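4. Drying and Airing Programs

4.1 Before the first load

The Fondudetti heat pump dryer must stand level for 22 hours after delivery before it is switched on. If it was carried on its side, let it stand for two full days.

1. Check that the drain hose is connected, or that the water tank is pushed in until it clicks.
2. Open the door and wipe the drum with a damp cloth.
3. Close the door and turn the dial to Timed Dry.
4. Run the empty dryer for 30 minutes. A slight smell during this run is normal.

Note: The dial can be turned in either direction. Turning it during a program does not change the program. Press and hold Start for three seconds first.

4.2 Choosing a program

Cottons: Towels, bed linens, T-shirts. Full load.
Mixed: Cotton and synthetic items together. Half load.
Delicates: Items with the one-dot dryer symbol on the care label. No more than a third of the drum.
Airing: Dry clothes that have been stored. No heat.

The display shows the time left. This figure is corrected as the load dries, and it may stand still or go up by several minutes. Very small loads can read as dry too soon. For one or two items, use Timed Dry.

CAUTION: Do not dry items that have been cleaned with solvent or that have cooking oil on them. Do not dry foam rubber, waterproof covers or rubber-backed mats.

4.3 Emptying the water tank

1. Wait until the program has ended.
2. Pull the tank straight out with both hands.
3. Pour the water into a sink. Do not drink it or use it in food.
4. Push the tank back in. If the tank light stays on, take it out and insert it again.

4.4 Cleaning the lint filter

Clean the filter after every load. The filter has two halves, which open like a book. Remove the lint by hand. Once a month, rinse both halves under warm water and let them dry fully before putting them back.

CAUTION: Never run the dryer without the filter. Lint in the heat exchanger is not covered by the warranty.

4.5 Error codes

E22: Water tank full or not seated. See 4.3.
E100: Airflow too low. Clean the filter and check that the front grille is clear.
E461: Door not closed. Look for a sleeve or strap caught in the seal.
E663: Motor fault. Unplug the dryer and call Claeys Service.

4.6 Unloading and folding

1. Take the load out as soon as the signal sounds. The drum turns now and then for one hour to limit creases.
2. Feel inside the door seal and along the back of the drum for socks and other small items.
3. Lay shirts and sweatshirts on a flat surface and smooth out the sleeves before folding.
4. Let thick seams cool before stacking. 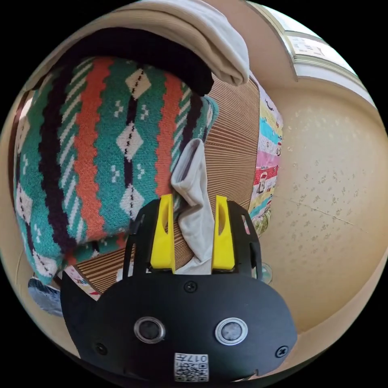
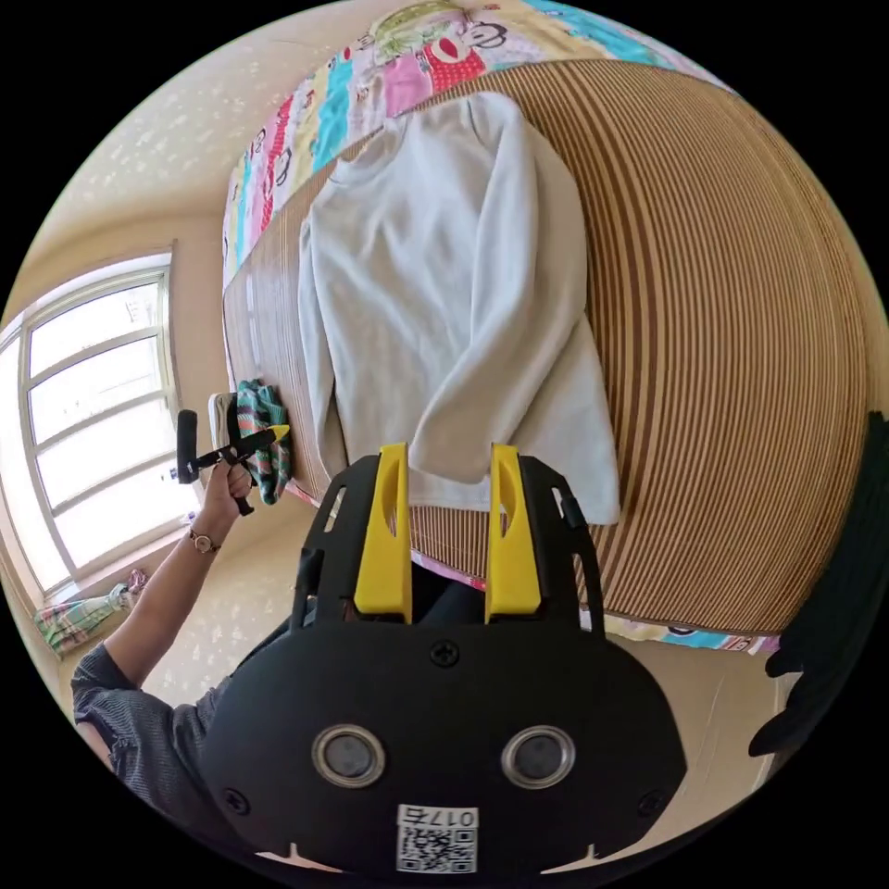

Small items and tops: a white sock (first picture) and a long-sleeved sweatshirt laid flat (second picture).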